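Search the site...
Home News Projects Funding Contact

July — by the Mellmont Film Trails team

Progress report to the Lurnedov Fund: Mellmont on Screen

We're at the halfway point and it has been a lovely few months! The walking trail linking the town's old film locations now has 31 stops, from the harbour steps to the tram shed where the final chase in Drakar was shot.

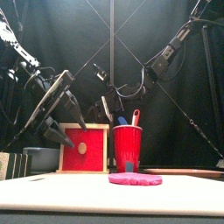
The printed map went out in spring. We ordered 4,000 copies and have 2,000 left, so the station and both libraries are well stocked for the summer visitors. Fans of Drakar are still the keenest walkers, and several have sent us their own shots matched against the film.
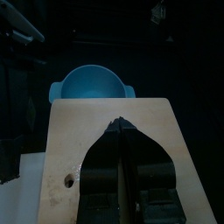 Our family version of the trail is nearly ready too. It's shorter, mostly flat and uses one colour for each film, so children can follow it without reading much. For the café stop we've picked a light blue, close to the blue of the bowl in the photo, and it stands out nicely against the grey of the street signs. Testing starts after the school holidays begin.
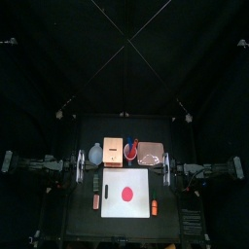

What comes next

The Kurtuluş evening is the big one. We're showing a short programme of films set in that part of Istanbul, followed by a talk on how real streets end up in animation (backgrounds, rooftops, all those wonderful stairways). The hall holds 200 and bookings are going well.
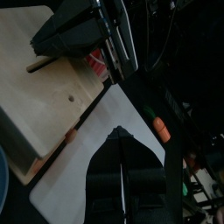

We do have one delay to report — the plaque for the lighthouse stop is still waiting for permission, and we may need to move it to the car park wall. The cost would stay within the signs budget. We'll send the revised drawing with the autumn claim.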